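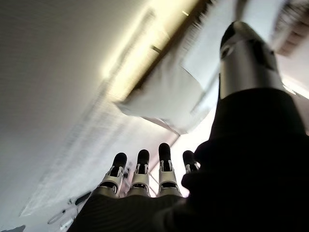 3.2 Recording setup

Demonstrations were gathered by teleoperation on a humanoid platform in the Ilitz flat, a furnished room with a low armchair, a wooden surface and ordinary ceiling lighting. Each episode contains a head view and wrist views, stored with the joint positions of both arms. Wrist frames blurred by fast motion were kept, including those in which a hand points at the ceiling, as the policy meets the same inputs at run time. Exposure was fixed for the head view only.

The head camera looks steeply down. Legs, forearms and trailing cables therefore take up a large share of many frames, and no mask was applied to them. An early trial with masking gave unstable reaching near the table edge and was dropped.

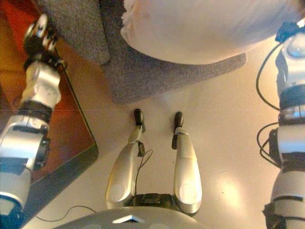 3.3 Soft-object episodes

The Prista subset covers the handling of pillows on and near the armchair. We recorded 907 episodes, of which 600 were used for training. The remainder were set aside for testing or rejected for missing joint data. Operators were told to grasp by an edge or corner and to avoid pressing the object into the seat. The starting pose of the object was changed after every episode.

Contact is hard to label from the wrist view. Loose fibres cover the fingertips before the grasp closes, and the outline of the object is often lost. We marked the start of contact from motor current and used the images only to check doubtful cases.

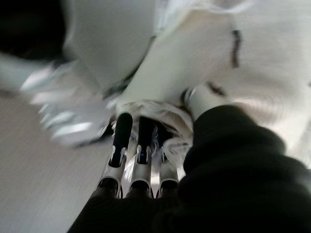 Figure 4. Wrist view with white fibres between the fingers.

Labels were assigned in the Kuo annotation tool at the level of whole phases: approach, grasp, lift, place and release. Phases shorter than 500 ms were merged with the one before.

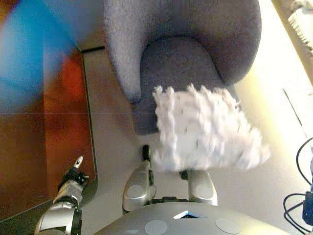

Merging removed most of the false releases caused by small changes in grip during the lift. It also shortened the place phase in episodes where the operator paused over the seat, an effect we did not correct. The same settings were used for the Ondby baseline, so that the two sets of results in Section 4 can be compared directly.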